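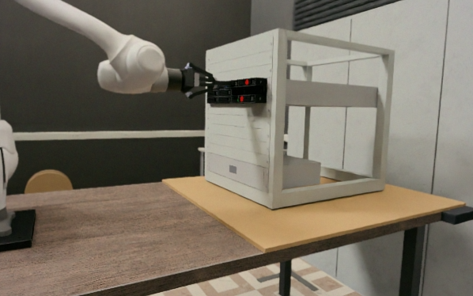
古い食器棚を白く塗り直したいのですが、前の塗装をはがすべきでしょうか

掲示板トップ > 家具と木工 > 塗装・仕上げ

投稿者:laitinen_l 21:14
はじめまして。ラウリ・ライティネン(Lauri Laitinen)と申します。日本語は大人になってから習いましたので、変な言い方がありましたらお許しください。

義理の母から、台所で使っていた食器棚を譲り受けました。裏にTrulthorpeという焼き印があります。調べましたが、どこの工房なのか、まだわかりません。形はとても気に入っていますが、色が濃い茶色で、北向きの私たちの台所では暗く見えます。妻と相談して、白く塗ることに決めました。

質問は下地のことです。今の塗装は全体としてはしっかりしていますが、引き戸の下のほうと、取っ手のまわりだけ、つやがなくなって少しべたつきます。
店の人は「全部はがさなくても、Sodolachの下塗りを塗れば上から何でも塗れます」と言いました。300ミリリットルの缶をすすめられて、もう買ってしまいました。しかし、本で読むと「古い塗膜は必ずはがすこと」と書いてあります。どちらが正しいのでしょうか。

道具は、紙やすり、はけ、小さいローラーがあります。電動の道具は持っておりません。集合住宅ですので、音の大きい作業はできません。作業はベランダと、物置にしている部屋でする予定です。
どうぞよろしくお願いいたします。

投稿者:かんな屑 21:52
全部はがす必要はないと思います。密着している塗膜は、それ自体がいい下地です。表面のつやが消える程度に足付けして、粉を拭いて、下塗り。これで十分です。
べたつくところは話が別で、手の脂と台所の油が塗膜に入っています。そこだけは木が見えるまで落としてください。

投稿者:奥多摩の南京鉋 22:20
私は反対です。部分的にはがすと、はがした所と残した所の段差が白では必ず目立ちます。濃い色なら隠れる。白は隠れない。
やるなら全部はがす。時間がかかっても、あとで後悔するよりましです。

投稿者:かんな屑 22:31
>段差が白では必ず目立ちます
境目を斜めにぼかすように研げば出ませんよ。つや消しならなおさらです。手作業で食器棚一本を丸裸にするのは、ベランダ作業の人にすすめることではないでしょう。

投稿者:奥多摩の南京鉋 22:45
ぼかせば出ない、というのは慣れた人の話です。質問された方は初めてなのでしょう。

投稿者:laitinen_l 23:03
お二人とも、早いお返事をありがとうございます。
はい、初めてです。いすを一度塗ったことがありますが、それは屋外のいすで、きれいさは必要ありませんでした。
段差のことは考えていませんでした。「足付け」という言葉も初めて知りました。辞書には「足がついていること」としか書いていなくて、しばらく悩みましたが、塗料がつかまる細かい傷をつける作業、という理解でよろしいでしょうか。

投稿者:かんな屑 23:10
その理解で合っています。説明がなくてすみません。

投稿者:みそ汁 7:36
横から失礼します。はがすかどうかの前に、洗うのが先では? 台所の家具は見た目がきれいでも油の膜があります。やすりを先にかけると、油を木の中にすり込むことになりますよ。
私は薄めた中性洗剤で拭いて、固くしぼった布で二度拭きして、一晩置いてから研いでいます。棚板の裏と、扉の上の端を忘れがちです。

投稿者:奥多摩の南京鉋 8:05
みそ汁さんの言うとおり。これには私も異論ありません。
あと、木の種類は何ですか。それで話が変わります。

投稿者:laitinen_l 12:18
昼休みに失礼いたします。
木の種類は、義理の母は「たぶんナラ」と言っています。引き出しの内側は塗っていないので木目が見えますが、軽くて、色が黄色っぽいです。ナラはもっと重いと思いますので、私は少し疑っています。今晩よく見てみます。

投稿者:かんな屑 12:40
昔の食器棚は、表に見える所だけいい木で、引き出しの中は桐や杉ということがよくあります。中が軽いからといって表もそうとは限りません。扉の端の、塗りが薄くなった所を見てください。

投稿者:hanadai 13:27
塗り替えは個人の自由ですが、焼き印のある家具を白く塗ってしまうのは少しもったいない気がします。
台所が暗いなら、照明や壁の色を変える手もありますよ。一度白く塗ったら、元の茶色にはまず戻せません。

投稿者:みそ汁 13:55
>hanadaiさん
塗ると決めた方が下地の質問をしているのだから、そこは尊重しませんか。

投稿者:hanadai 14:12
尊重しています。戻せないということは、塗る前に誰かが一度言ったほうがいいと思っただけです。

投稿者:laitinen_l 20:49
hanadaiさん、ご意見をありがとうございます。失礼とは少しも思いませんでした。その心配は妻も初めに申しておりました。
義理の母に電話で聞きましたら、「私もあの茶色は好きではなかった」と笑っておりました。それで安心して塗ることにします。ただ、背面の焼き印は残したいので、裏は塗らないつもりです。

木のことですが、扉の端を見ましたら、細かい穴のような線がたくさんありました。内側とは違う木のようです。かんな屑さんのおっしゃるとおりでした。

投稿者:奥多摩の南京鉋 21:16
導管が見えるならナラかタモでしょう。だとすると、次の問題が二つあります。
一つ、白く塗っても木目のくぼみが残ります。平らにしたいなら目止めが必要です。私は残っているほうが好きですが、好みです。
もう一つ、こちらが大事です。はがした所からアクが出ます。白だと、あとから黄色や茶色のしみになって浮いてきます。買った下塗りに「ヤニ・アク止め」と書いてありますか。

投稿者:laitinen_l 21:38
缶を見ました。「木部・鉄部・旧塗膜用」とありますが、アクという字はありません。小さい字の説明も、辞書を使って全部読みました。
これは、使えないということでしょうか。もう開けてしまったので、返品はできないと思います。

投稿者:かんな屑 21:50
捨てなくていいです。旧塗膜が残る広い面にはそのまま使えます。木が出た所だけ、先にアク止めのシーラーを塗って、乾いてから全体にその下塗り。
ここでも全部はがさないほうが得でしょう。木が出る面積が小さければ、アクの心配も小さい。

投稿者:奥多摩の南京鉋 22:02
それは認めます。手作業でナラを全面はがして、全面アク止めとなると、確かに大仕事です。
ただし段差については意見を変えません。見えにくい所で一枚試してからにしてください。

投稿者:laitinen_l 22:25
では、次のようにしたいと思います。間違いがありましたら、どうか直してください。

・取っ手と引き戸を外して、中性洗剤で拭き、水拭きして、一晩置く
・べたつく所を木が見えるまで研ぎ、境目を斜めにする
・残りの面を軽く足付けして、粉を取る
・木が出た所にアク止めを塗る
・全体に下塗りをする
・白を薄く3回塗る

白は、Widenというつや消しの水性塗料を考えています。妻が色見本を見て選びました。

投稿者:みそ汁 22:41
いいと思います。足すなら、塗る回の間にごく細かい紙やすりで軽くなでること。水性は表面が少しざらつくので、手ざわりがだいぶ変わります。
あと、引き戸の溝には厚く塗らないで。動かなくなって泣いた経験があります。

投稿者:hanadai 22:58
Widenは知らないのですが、つや消しの白は台所だと手あかがつきやすいです。取っ手のまわりだけでも、半つやの透明を重ねておくと拭き掃除が楽ですよ。
反対していたのに口を出してすみません。

投稿者:かんな屑 23:06
部分的に半つやにすると、光の当たり方でそこだけ違って見えますよ。やるなら扉一枚まるごと。

投稿者:laitinen_l 19:32
ご報告が遅くなりました。仕事が忙しく、2週間かかってしまいました。

まず、奥多摩の南京鉋さんのご忠告に従って、棚板の一枚で試しました。最初は境目が指でわかりました。研ぐ幅が狭すぎたようです。手のひらくらいの幅に広げましたら、わからなくなりました。これを本番の前に知ることができて、本当に助かりました。

それから、みそ汁さん、洗った水が茶色になって驚きました。2回では足りず、もう一度拭きました。妻は「これを使っていたのね」と言って、しばらく黙っておりました。

今は引き戸と本体に下塗りが終わりました。アクは、まだ出ておりません。木目のくぼみは残っていますが、妻も私もこのままがよいと思っています。
一つ困っているのは、取っ手です。古い真ちゅうの取っ手で、ねじ穴が一か所、大きくなってしまい、締めても空回りします。少し太いねじにするか、穴を埋めるか、どちらがよいでしょうか。

投稿者:奥多摩の南京鉋 20:10
試し塗り、よくやりました。
ねじ穴は埋めるほうがいい。つまようじに木工用ボンドをつけて穴に詰め、乾いたら面で切って、下穴を開け直す。太いねじは取っ手の座に頭が入らなくなることがあります。

投稿者:かんな屑 20:24
つまようじに一票。今回は意見が合いましたね。

投稿者:saruboboo 20:57
はじめまして、ずっと読んでいました。うちの母の棚も同じ状態なので参考になります。
取っ手つながりで、真ちゅうのくすみはどうしていますか? 磨くと、白い棚に対して光りすぎないか気になっています。

投稿者:laitinen_l 21:20
saruboboさん、はじめまして。(お名前の「o」が一つ足りませんでした。sarubobooさん、失礼いたしました。)
私は磨かないで、石けんで洗うだけにしました。同じ階に住むArnardóttirさんという方が古い金具に詳しくて、「くすみはそのまま残しなさい、磨いたら毎月磨くことになる」と教えてくださいました。白い扉に当ててみましたら、落ち着いた色でよく合いました。

つまようじの方法は、明日の夜にやってみます。下穴は、手で回す小さいきりでもよろしいでしょうか。

投稿者:奥多摩の南京鉋 21:33
きりで十分です。まっすぐ立てて、ねじより細めに。
上塗りがすんでも、塗膜が固まるまで重い皿は載せないこと。1月の部屋なら、缶に書いてある時間より長めに見てください。

投稿者:laitinen_l 21:41
承知いたしました。皿は今、廊下の段ボール箱に入っていますので、もうしばらくそこで待ってもらいます。白の一回目は、ねじ穴が終わってから塗ります。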